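Fidden 2 — motion planning and control software for two-arm cells

Overview
Specifications
Downloads
Support

Fidden is a planning and control package for benches where two small arms share one workspace. It takes a task written as a list of steps, works out which arm should do what, plans both paths together and sends joint targets to the motor buses. It runs on an ordinary Linux desktop and does not need a separate motion controller.

Version 2 replaces the old turn-taking planner. In version 1 the second arm waited outside a fixed zone until the first had cleared it. That was safe but slow, and it made handovers and two-handed holds awkward to set up. The new planner treats both arms as one 12-joint system, so the grippers can work close together over the same object.

What is in the package

Fidden Plan is the path planner. It checks link against link, link against table and link against anything you add to the cell model. The clearance between grippers is set separately from the clearance between the other links, and can be changed from one step to the next. A wide margin suits a long move across the table and a narrow one suits the last part of an approach.

Fidden Track finds flat and box-shaped objects from a single fixed camera. Each object is reported with its position, its turn on the table and a confidence value. Steps can be told to stop and ask the operator when the confidence is too low. Patterned backgrounds are supported: record the bare surface once from the Setup tab, and Track will use that recording when it looks for edges.

Fidden Bench is the desktop program. It shows the live joint values, the planned paths and the cell model in one window. Steps can be written in the editor or recorded by moving the arms by hand and saving poses.

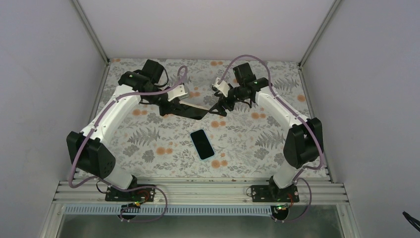

Two-arm cell with the grippers close together over a patterned cloth, phone on the work surface.

Cables and the cell model

Cable loops are the most common cause of plans that look good on screen and go wrong on the bench. Fidden lets you attach a cable envelope to any link. An envelope is a simple swept shape and can be made as generous as you like. For cables that arc over the wrist, start with the default size and reduce it only if the planner reports that it cannot find a path.

Walls, rails and mounting plates are added as boxes. The cell model is saved as a plain text file, and a change to it does not take effect until the arms have been stopped and the model reloaded.

Specifications

Arms per cell: 1 or 2
Joints per arm: up to 6, plus gripper
Control rate: 142 Hz
Camera input: 30 frames per second, one fixed camera
Planning time limit: set by user, default 2 seconds
Built-in step types: 17
Step file format: plain text
Operating system: 64-bit Linux
Licence: per cell, no yearly fee

Supported hardware

Drivers are included for the Plokine P and Plokine PL arms and for Pearce serial motor buses. Other arms can be used through the open driver interface, which is covered in the developer guide. Grisetti gripper boards need firmware from September or later — older boards will connect but will not report gripper position.

Changes in this release

Joint planning for both arms, as above.
Gripper clearance can be set for each step.
Track reports the turn of an object to a tenth of a degree. Previously this was rounded to the nearest degree.
Pause now holds both arms in position. In version 1 it held only the arm that was moving.
Fixed a fault where a saved pose could be loaded to the wrong arm if both had been given the same name.

Known limits

Track does not measure height. Enter the thickness of each object in the object list before planning a pick.
Very dark, glossy surfaces may give a low confidence value under strong overhead light. Moving the lamp to one side usually helps.
Fidden is not a safety system. An emergency stop wired to the motor supply is required on every cell.

Ordering and support

Licences are supplied by download. Version 1 owners can upgrade using their existing key. For driver questions and trial licences, contact Dagim Yilma in technical support through the form on the Support page, and attach the cell model file if the question is about planning.

Page last updated: April 3, 2022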